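Small parts box: loose dividers and a lid that won't stay shut

Posted by Yolanda Cifuentes, February 11, 2020

I sort beads and jewelry findings, and I've gone over to the small see-through gray organizer boxes with a hinged lid and a latch on the front.
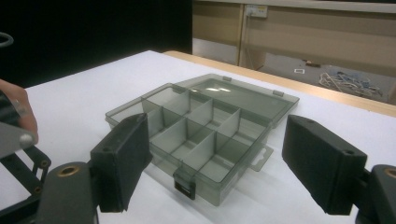 I like the size because a few of them fit in a desk drawer, and the hanging tab means I can put one on a hook. Two problems so far. The smallest seed beads creep under the dividers and end up in the next compartment, mostly when I carry a box to my sister's place. And on one box the latch has started popping open when it's full. Is there a fix for either of these, or do I need to buy something better? I have 4 of the boxes and would like to keep using them. I'm not sure of the brand, the label went out with the packaging.

Lilla Lengyel

Are your dividers the kind that lift out, or are they molded in? If they slide out, that's where the beads get through. I had the same trouble with size 15 beads. Take the dividers out, wash and dry the tray, then put them back with a very thin line of clear craft glue along the bottom and both sides. Let it cure overnight with the lid open or you'll get a haze on the plastic. Test the glue on a corner first – some of them cloud the plastic for good.

Of course you can't move the dividers after that. I glued two boxes for seed beads and left the rest alone for clasps and jump rings, which are too big to get under anything.

If they're molded in, the beads are going over the top and not under. Cut a piece of thin craft foam to fit inside the lid. It presses down on the walls when you close it. You may have to trim it near the hinges.

For the latch, check whether the box is overfilled. Mine popped open when I had a bag folded up in one of the front compartments. A wide rubber band does fine for travel.

Mohammed-Awal Agbeko

Just use little zip bags inside the compartments. I bought a pack of 185 and still have most of them.

Mehrangiz Jalali

Agree with the foam. I wouldn't bother gluing anything. Also don't hang a full box by the tab, I cracked one that way last April and was picking beads out of the carpet for weeks. Mine are Pandeck, so yours may be stronger – but I store them flat now.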